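Plunda Asks the Nation to Open Its Junk Drawer

CUDORBRIDGE, 6 April 2020 – Plunda, the home-organizing company that has spent nine years telling people to throw things out, today announced a product for people who didn't listen.

The Uvton Drawer Course is a free mail-in program of 20 short lessons, each meant to be finished before the coffee gets cold. Lesson one covers dead batteries. Lesson two covers the batteries you have been calling dead without checking.
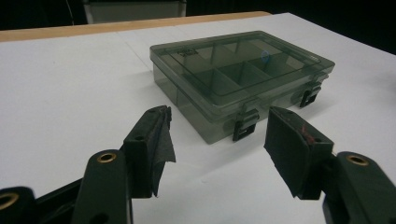

"We used to open with closets," said Valbona Lazarević, founder of Plunda. "People cried. A drawer is a much gentler way to find out you own that many takeout menus."

The course was written by Miłosz Sikora and Zorica Ivanov, who tested it on their own kitchens and are still on speaking terms. It asks for a clear table, a compartment box of any kind, and a willingness to part with keys that fit no known lock. Rubber bands get a lesson to themselves. So do soy sauce packets, after a long argument in the office.

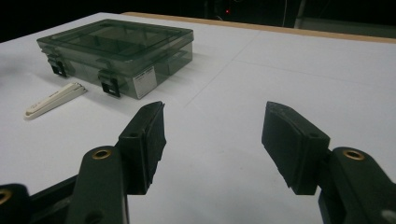

What the Course Does Not Cover

Garages. Plunda has received many letters about garages and has read most of them. A garage course is planned for July, provided Ms. Ivanov can be talked into it.

The course also takes no position on saved gift wrap, which Mr. Sikora describes as "a family matter."

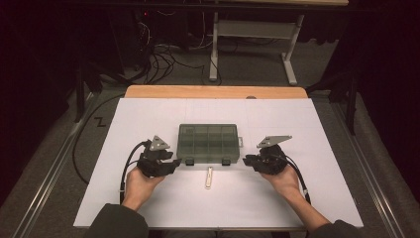

Early readers have been kind. Mirjana Karagiannis of Halilović Hardware, which will hand out printed copies at its counter, said she finished the first half in one evening and found a tape measure she had replaced twice.

How to Get It

Write to Plunda in Cudorbridge and ask for the Drawer Course. Lessons arrive two at a time. Replies may be slow, as the stamps are in a drawer.

Press contact: Ilir Stojanović, Plunda, Cudorbridge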